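May, bench notes, 9:40 a.m.

Soak test on the Nelton humidity loggers, continued from last entry. Batch is 29 units. All were in the chamber overnight at the 20 C setting with the salt pot, door taped because the latch is still weak.

Pulled the data first thing. 1,136 readings per unit, no gaps except unit 14, which restarted twice and lost its clock both times. Ihor Nechyporuk thinks it's the battery spring. I bent it out a little and put it back in with the others. Will see.

Unit 6 reads high again, same as before the recalibration. Setting it aside for Gisteck to look at. Don't ship it with the Vimcombe order.

Long white cable was in a knot. Sorted it out before starting the second download.
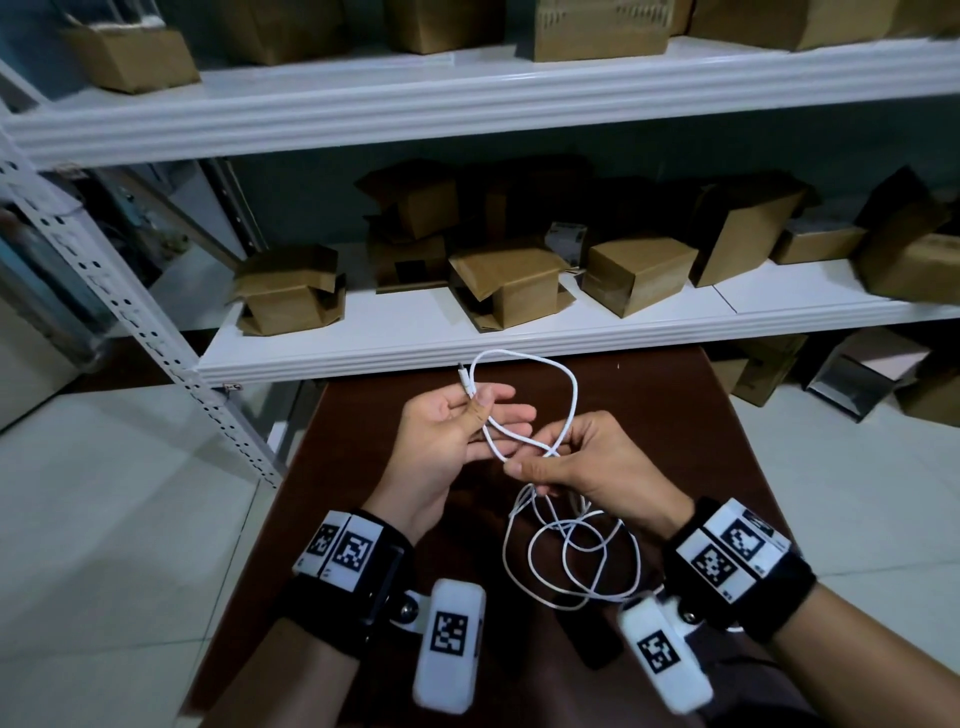
White cable, loop and plug end, rest still tangled.

Second download failed partway on the old laptop. Same file worked on the other one, so I'm blaming the port. Cameron Ellery has the driver notes from the Wihongi job and will send them over. Until then use the newer laptop only, and set the log interval to 800 seconds or the file gets too big to open in the spreadsheet.

Salt pot had a crust on top. Stirred it, added a spoonful of distilled water, closed up again at 11:15.

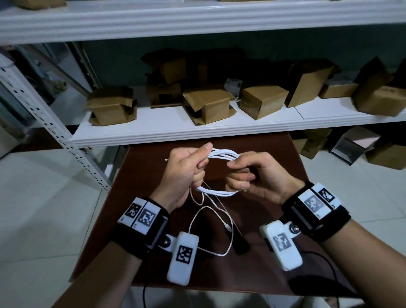 Cable coiled by hand, slack end on the table.

To do:
New door latch, ask Ihor about the size
Relabel units 20 and up, ink is rubbing off
Check 14 after lunch
Order more tape

2:30 p.m. Unit 14 still running, clock is right. Leaving it in overnight.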